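Sat 28 December, back room at Kodville

Heating off, as is traditional between the holidays. Came in with two sweaters and a list of 7 things to do on the handheld grippers, on the theory that a quiet building means a productive one. Got through four. Ljubica came in after lunch with soup and did a fifth out of pity.

For whoever reads this next: the pair are now both on the Mark 3 fingers. Black wedge, orange ribbed pads on the inside faces, square marker on each finger. The Mark 2 fingers are in the drawer with the dead calipers. Leave them there. They rock on the pin and no amount of tape has ever fixed that, and I have tried most of the tape.

Pads. Reprinted from the Priltico filament, the orange, because the orange is what we have 31 spools of. (Danica's bulk order in May. We don't discuss it.) The first batch came out with the teeth too shallow and I spent a good part of the morning blaming the nozzle, then the bed, then the weather. I had sliced the old file. Second batch is fine. Saved over the old file this time, which Danica will say is bad practice and she will be right.

Cabinet work. The white cabinet is still our standard door, mostly for want of any other furniture that stands still. The aim today was a clean set of right-hand door pulls with both grippers in play, one to pull and one to hold the door once it's out of the way.

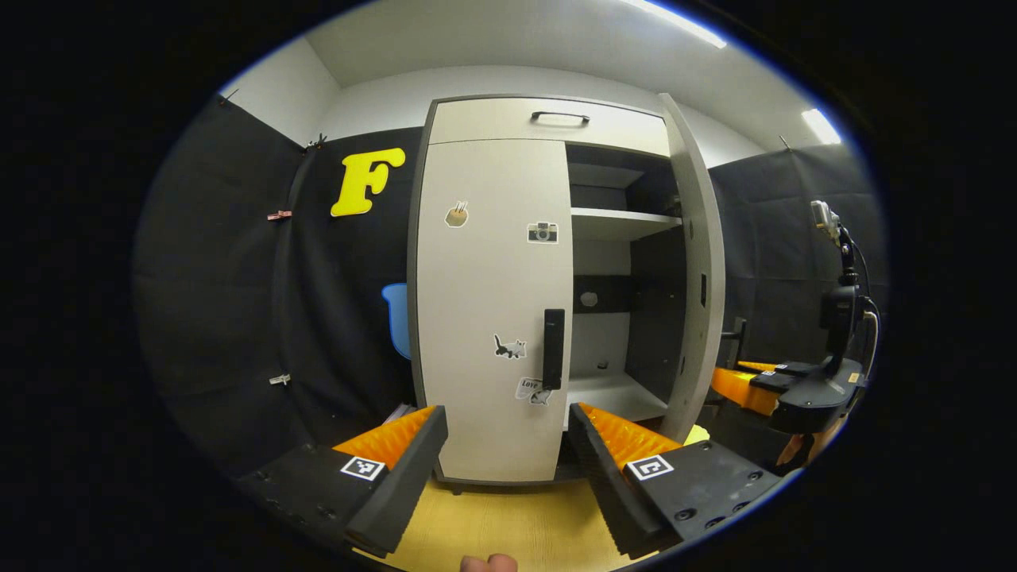

Handles first. A vertical handle is a kind handle if you come at it square, and a nasty one if you come at it the way a human arm wants to, which is from below and a bit sideways. Coming in sideways, the left pad takes the whole load and the right one just sort of attends. I lost the grip on 17 pulls this morning before I started dropping my elbow. After that I lost it on two, both while talking.

The drawer is a different animal. Horizontal bar, so you have to roll the wrist a quarter turn, and at that angle my thumb is directly over the trigger guard on the Nikolovski grip and wants to be somewhere else. Ljubica has smaller hands and no complaint whatsoever. We agreed that the grip is badly designed (me) or that I am (her). Action: file a couple of millimeters off the guard and see who was right. I will report the result here only if it was me.

Tracking. The marker on the right finger dropped out every time the door came past halfway. Spent an hour convinced it was the lights, which are bright and I have never liked them. Turned one strip off, no change. Turned it back on so I could find the screwdriver. The real culprit was a marker stuck down slightly proud at one corner and catching glare as the wrist rolled. Peeled it, cleaned the face with alcohol, put down a new one with the plastic card from my wallet. Dropouts gone on the next several pulls. Do not tell the lights I apologized.

Total in the log before lunch: 452 frames I'd keep, and a good deal more of me muttering. The muttering isn't recorded, thank goodness, that being the one feature of the Mekex logger I would call finished.

Afternoon, both doors. Started each run from fully shut, fingers waiting in front of the handles, since the starting pose is where we've been sloppy. Ljubica called the starts from the stool, like a rowing coach with a cold.

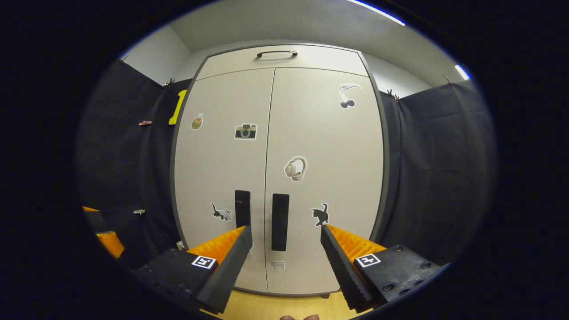 The two handles sit close to the seam, so the fingers have to go in nearly closed or they catch the neighbor. Open them wide, the way I have been doing for weeks out of what I took to be generosity, and you can grab both handles at once and pull on nothing in particular with great force. Setting the start gap at a bit over one handle width. Ljubica marked it on the jaw with paint pen. It's ugly and works very well.

Stuck screws: one on the right jaw had backed itself out again. Blue threadlocker, the small bottle, second shelf. The small bottle is now nearly empty, so somebody (me) has to order more, and ideally one of them and not thirty-one.

Left over for next time:

Trigger guard, see above.
Recut the pad file with slightly deeper teeth, maybe. Ask Danica before printing.
Cable strain relief on gripper two. It's a zip tie at present and it looks like a zip tie.
Drawer runs. We have door pulls to burn and hardly any drawers, entirely on account of my thumb.
Wash the soup bowls. They're on the printer. I know.

Locked up at dusk, both grippers on charge, heating still off.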